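We use cookies to keep your cart working and to see which pages get read. By staying on this site you accept this. Accept / Settings

Rellard Hand Gripper Kit, Classroom Edition

Hand-held two-finger gripper for school robotics clubs, intro classes and competition teams. You hold it, you squeeze, the fingers close. No arm needed. Students learn what a gripper can and can't pick up before anybody writes code, then the same fingers bolt onto the Goltcombe arm later in the year if you have one.

Part no. 1063. Ships as a kit, students build it. Assembled version discontinued, please stop asking, sorry.

What's in the box

Two molded fingers, left and right (they are not the same part, check the letter on the back before you screw anything down)
Two knuckle blocks
Brass inserts for the knuckles, plus spares
Trigger handle with return spring
Connector links
Screw bag, hex key, one strip of stick-on rubber pad
Printed build sheet
Task cards, 20 in a set

Not included: camera, phone clamp, arm, adapter plate for the arm. Adapter plate is on its own page. If you order the gripper and the arm together put a note in the order box and we'll add the plate to the same shipment.

Who it's for

Middle school and up. Younger groups do fine if an adult presses the brass in. Works best with 3 or 4 students per kit — one on the trigger, one placing objects, one writing down results, and everybody swaps. Bigger groups get bored waiting and start picking up each other's pencils. Which is a task card now by the way, card 9.

Build

One club meeting for most teams, two if you're sanding. Lay the parts out first. Press the inserts in before the links go on, you can't reach them after. Links next, then fingers, then the handle. Don't tighten finger screws all the way until you've closed the jaws and the pads meet flat. If they meet at a slant back the screws off a turn, squeeze, hold, tighten again.

The pads are bare plastic out of the bag. Some teams leave them bare for the first few cards and put the rubber on after, so they have before and after numbers. We like that way. Rubber strip cuts with ordinary scissors.

Floor work

Most of the cards are table tasks but the last group are floor pickups, and the floor ones are what teams ask about. Competition season in particular, the Cerier Cup has a floor round now and the objects are low and flat. Come in with the jaws wide, handle low, wrist straight. Go slow the last bit. On hard tile a flat object slides away from the first finger that touches it, so get both sides close and then squeeze.

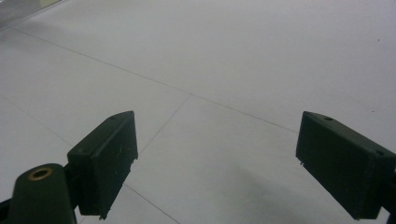
Jaws open over floor tile. Brass insert at lower left, screw holes on top of the fingers.

Tile grout lines are handy as a start grid, have students call the tile before they go for the object. On carpet the finger tips drag, lift a little. Gym floor is fine, but ask first.

Fingers will get scuffed doing this. Expected. The plastic is the same all the way thru so a scratch doesn't change color, and rough edges clean up with a file or fine sandpaper. If a corner chips bad enough that the pad face isn't flat any more, replace that finger. Singles are sold left or right.

With a camera

Handle has a flat for a clamp behind the knuckles. Teams doing the automation unit film from there, looking forward past the fingers, and use the video to plan moves for the arm. A few pointers from our own testing:

Get both fingers in the shot, and enough floor ahead of them to see what you're going toward.
Overhead lights put a soft shadow under the fingers. Turn with your back to the window and it usually gets better.
Lock the exposure if your camera lets you. Pale floors blow out.
Same height every run. Tape a mark on the handle.

Label your clips the same day. Team, card number, try number. You will not remember.

Specs

Type: two finger, parallel pads, hand trigger
Finger material: molded plastic, matte, dark green (looks black in most rooms)
Inserts: brass
Finger mounting: screws from the top
Arm fit: Goltcombe classroom arm, with adapter plate
Power: none
Care: wipe with a damp cloth, no solvents, keep grit out of the knuckles

Classroom notes

The task cards follow the Alarcón unit order, so if you already teach from that binder you can drop the kit in at the grippers chapter with nothing moved. If you don't have the binder the cards stand alone. Each has an object, a start position, a number of tries and a space for what went wrong. The what went wrong space is the one to grade if you grade.

Early cards use stuff you have. Eraser, tape roll, paper cup, a coin, a glue stick. Coin is hard. Leave it hard. Teams that get stuck on it end up redesigning the pads, and some of the better club projects came from there — teams cut their own pad shapes out of foam, cardboard, old mouse pads, and run the whole card set over.

For competition check your own rule sheet on custom pads. Cerier allows them as long as the finger underneath is stock. Other events vary and we can't keep up with all of them.

Common problems

Jaws won't open all the way: spring is in backwards, long leg goes to the handle.
One finger lags: link screw too tight. Back it off until it swings by it's own weight.
Clicking: insert not seated. Take it out, clean the hole, press again straight.
Screw spins and never grabs: hole is stripped, go up one size from the spares in the bag.
Pads don't line up: probably left and right swapped. See above.

Ordering

Purchase orders OK from schools and districts. Put the club or teacher contact on the PO or it sits in receiving. Kits go out in the order we get them, November is always slow because of season start, order earlier if you can. Missing parts, email us with a photo of the bag and we send the part, no need to return the kit.

Spare fingers, insert packs, extra rubber strip and replacement cards are all on the Rellard spares page.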